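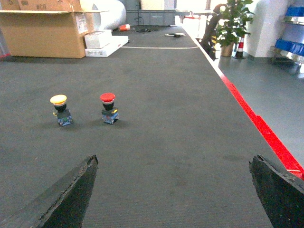
1/ Stop buttons and the rules around them: a thread

I've been rewriting our bench rules for the arm cell at Satidgate this month and I'm having way too much fun with it, so you all get a thread. Two mushroom buttons on a gray table, one yellow and one red, and I could talk about them all afternoon!

2/ Color first. Red mushroom head means emergency stop. That's it, that's the whole meaning. If you want a big satisfying button for "next part" or "start recording," pick another color. Please. I love a big red button as much as anyone, but it already has a job.

3/ The yellow one next to it is a different story. Yellow on its own doesn't tell a visitor much, so our rule is that any yellow button gets its function written down in the cell sheet AND a label before anyone powers up. Two words is plenty. "Cycle hold." Done.

4/ Spacing! Look at the gap between them, pretty much one button wide. For parts the arm is going to press as a task, fine, lovely even. For a real stop that a person has to slap in a hurry, I want it well away from any other button that looks or feels like it.

5/ Which brings me to my favorite rule in the new draft (rule 17, if you're at Pap and have the PDF): a button the robot works on is never the button that protects you. Task parts live on the table. The real stop lives where your hand can get to it without reaching over the table.

6/ And wire the real one properly. Normally closed contacts, so a broken wire stops the machine instead of quietly disabling your stop. It should latch when pushed, and releasing it must NOT restart motion. Restart is its own separate, deliberate action. I will repeat this one forever.

7/ Table edges: I'm a huge fan of bright tape. A red strip along the side of a dark tabletop costs next to nothing and your eye goes right to it. Same for a thin white line across the top to mark near from far. Then write down what each line means, or people will make up their own answer (we had 3 versions going at one point, oops).

8/ Fingertips go on the start-of-shift check too. Scuffs and frayed edges are normal wear, but log them. The folks at Jusard swap theirs on a schedule and I'm trying to talk us into it.

9/ Test the stop before the first run. Press it, see everything stop, release it, see nothing move, then reset. Our log for June to now has 304 of those checks in it and I get a silly little thrill from every line.

10/ Somebody at Ludine asked if they can borrow the draft. Yes!! Take it, mark it up, send me the parts you hate. Still stuck on the wording for label sizes, so if you have a good one, reply with it.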